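Leave the Winter Things Out a Little Longer

By Nele Ackermann

Every year in spring the same advice comes back. Pack away the winter, all of it, in one weekend. Wash the coats, press the air out of them, close the boxes, and put a light cover on the bed in a fresh color. The catalog from Eichhorn, where I buy my sheets, gave four pages to it this year. I read them with interest and I disagree with almost everything.

I live in Grolwood, in an apartment with one closet. So I understand very well the wish for space. But a home is used by people who are cold on some evenings in June, and I am one of them. When I followed the advice two years ago, my down jacket went into a vacuum bag under the bed. I opened that bag five times before summer. The jacket came out flat like a folded newspaper, and it needed a long time to become a jacket again.

Now I do it more slowly. The down jacket stays in reach until I have not worn it for 19 days, and only then I fold it. I do this on the bed, because a bed is the best table in a small home. You can put the sleeves flat, fold them over the front, and roll the jacket from the bottom without force. I keep it in a cotton bag where it has air. It takes more space than the vacuum bag, I admit this.

The bedspread is the more difficult question. Mine is a Christmas pattern, red and white and green, with teddy bears and presents. My sister thinks it must disappear on the first day of January. She has a separate cover for each season, and the last one cost her 132 dollars. It is beautiful. It also spends nine months of the year in a box, together with the others, and the boxes need a shelf, and the shelf needed a wall.

I ask myself whom we are decorating for. A quilted cover is warm in December and it is equally warm in March. The bears do not make it less warm. I find it a little sad that we buy a cheerful thing and then allow ourselves to be cheerful with it for only four weeks.

Of course there is a limit. In July I also want a thin sheet, and then the bears go to the top of the closet. But I decide this by the temperature in my bedroom, and the catalog can wait.
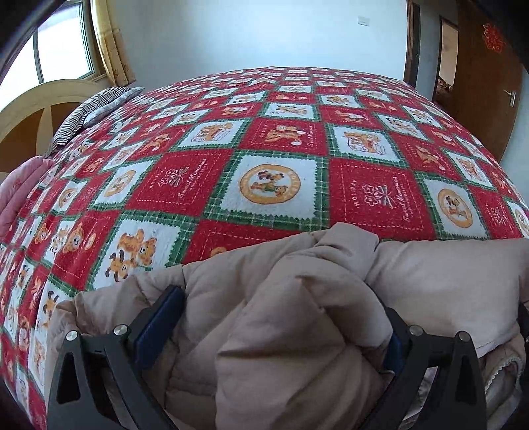 Folding day: the down jacket on the holiday bedspread.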